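Memory prices put smaller server makers in a bind

Feb 2, 2018

Kouris spent most of last year telling customers that its two-socket servers would ship in 14 days. By November the wait had grown to 60, and the company had stopped printing a delivery date on its quotes.

The holdup is DRAM. Large cloud operators sign supply deals well ahead of need, and the memory makers fill those orders first. A company the size of Kouris buys what is left, often through a distributor, and the price can move between the quote and the purchase order.

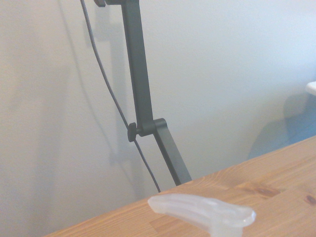
Arnmont, which builds storage boxes for hospitals and regional banks, took a different route. It bought nine months of modules in one go and borrowed to do it. The parts are in a warehouse and the loan is on the books. If prices drop this summer, the company will be holding expensive stock — a risk its managers say they accept.

Trendcombe, a contract assembler that works for both firms, has cut one of its 2 shifts. The lines are fine, but half-built machines without memory can't be tested or billed.
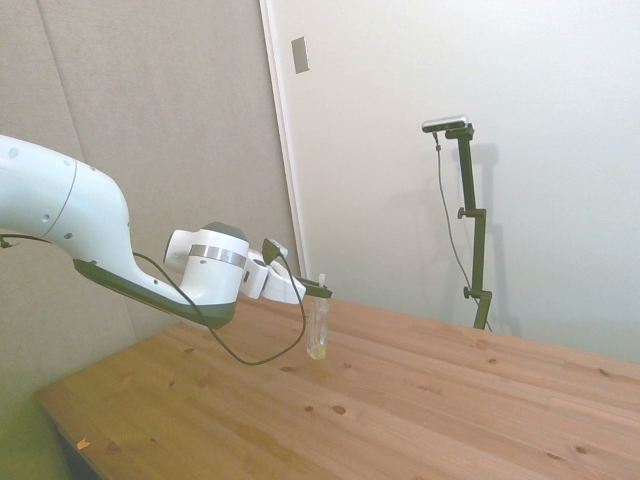

Will new factories fix the shortage this year?

Probably too late for most buyers. New capacity takes a long time to bring up, and much of the early output is likely to be promised to phone makers and cloud companies.

Fomo, a web hosting company that buys from Kouris, has put off replacing its oldest racks. It is pulling modules from retired machines and testing them for reuse. The next order is planned for November, with the memory to be quoted separately.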